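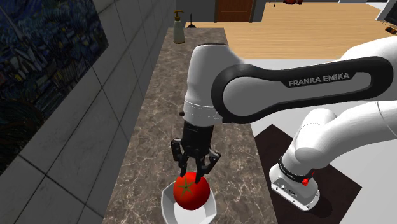
Unit 4: Ripening and Storage of Fruit

Food Handling and Storage, Room 226. Read these notes before the Tuesday lab. The terms in this unit come back in Unit 6 (canning) and on the written test.

What ripening is

A fruit on the plant first grows, then matures, then ripens. These words get mixed up in everyday talk, so we will keep them apart in this course.

Mature means the fruit has developed far enough to finish ripening, on or off the plant. A mature green tomato is hard and sour, but the seeds inside are fully formed and surrounded by gel. If you cut through the seeds cleanly with a sharp knife, the fruit was immature and will not be good to eat however long you keep it.

Ripe means the color, softness, sugar and aroma have reached the point where we want to eat the fruit. After that comes breakdown, when cell walls weaken and mold gets in easily.

Changes during ripening:

Color. Chlorophyll breaks down and the green fades. In tomatoes the red pigment lycopene builds up at the same time. In bananas the yellow pigments were mostly there already and show up once the green is gone.
Texture. Enzymes loosen the pectin that holds the cells together.
Taste. Starch turns to sugar in fruits that store starch, such as bananas. Acids usually drop. Tomatoes hold very little starch by the time they are picked, so a tomato picked green never gets as sweet as one left on the vine.
Aroma. Many different compounds form, most of them late. They are the first thing lost in cold storage.

Two groups of fruit

Climacteric fruits show a sharp rise in breathing rate (respiration) when ripening starts, along with a rise in ethylene. They can be picked mature and ripened later. Tomatoes, bananas, apples, pears, peaches, avocados and mangoes belong here.

Non-climacteric fruits do not show this rise. They may soften or change color after picking, but they do not get sweeter. Grapes, strawberries, cherries, citrus and pineapple belong here. Buy them ready to eat.

Melons are a problem group. Cantaloupe behaves as climacteric and watermelon does not, and honeydew varies by type. You will not be asked to classify honeydew.

Ethylene

Ethylene is a gas that plants make themselves. It has a simple formula, C2H4, and very small amounts are enough to start ripening in a mature climacteric fruit. Once ripening starts, the fruit makes more of it, and the gas spreads to whatever is stored nearby.

A paper bag with a ripe banana in it speeds up a hard avocado for this reason. Do not use a sealed plastic bag. Fruit needs oxygen to ripen, and moisture collects on the plastic.

Ethylene also harms some vegetables. Lettuce gets brown spots, carrots turn bitter, broccoli goes yellow, cucumbers yellow and soften. Keep these away from apples and ripe tomatoes.

Temperature

Cooling slows respiration, so most produce keeps longer when it is cold. Fruits from warm climates are the exception. Below a certain point their cells are damaged, and the damage often shows only after the fruit is brought back to room temperature. This is called chilling injury. It is different from freezing — no ice has to form.

Signs of chilling injury:

Tomatoes: blotchy color, mealy flesh, weak flavor, early decay
Bananas: gray or brown skin, dull color
Cucumbers: sunken pits and water-soaked spots
Avocados: dark flesh, uneven softening

Green tomatoes are the most sensitive and ripe ones the least. Leave unripe tomatoes at room temperature, out of direct sun. A fully ripe tomato that will not be eaten soon can go in the refrigerator for a few days. Let it come back to room temperature before serving.

Too much heat is a problem as well. Above 30 °C tomatoes form little lycopene, and fruit ripened in a hot room tends to come out yellow or orange.

Humidity and water loss

Picked fruit keeps losing water and cannot replace it. Most fruit stores well near 90 percent relative humidity. Dry air causes shriveling, and air that is too damp encourages mold, mainly around the stem scar and any cuts. A tomato loses most of its water through the stem scar, so some cooks store them scar side down once the stem is off.

Case for discussion: Totov

Totov is a produce wholesaler supplying the Stimudham market hall. In November it took in 2,000 pounds of mature green tomatoes and put them in the same cold room as its lettuce and apples, set just above freezing. The tomatoes were moved to a warm room a week and a half later. They colored in patches, many had soft spots, and the buyer turned them down. The lettuce had brown spotting along the ribs.

Be ready to answer these in class:

1. Which signs point to chilling injury, and which to ethylene?
2. Would warming the tomatoes sooner have helped?
3. The company has two cold rooms and one warm room. Decide what goes where.

Lab for Tuesday

Each bench gets green bananas, paper bags and one ripe apple. Label your bags with bench and treatment. One bag holds bananas with the apple, one holds bananas alone, and one banana stays out on the tray. A fourth goes in the refrigerator. Score skin color daily on the chart by the door, at the same time of day if you can manage it. Allow 30 minutes for setup and 90 for the firmness readings in the second session.

Bring your own pen and a cloth. Lab sheets are due at the start of the following class, and late sheets lose one grade step per day.

Terms to know

Mature, ripe, climacteric, respiration, ethylene, lycopene, pectin, chilling injury, relative humidity, stem scar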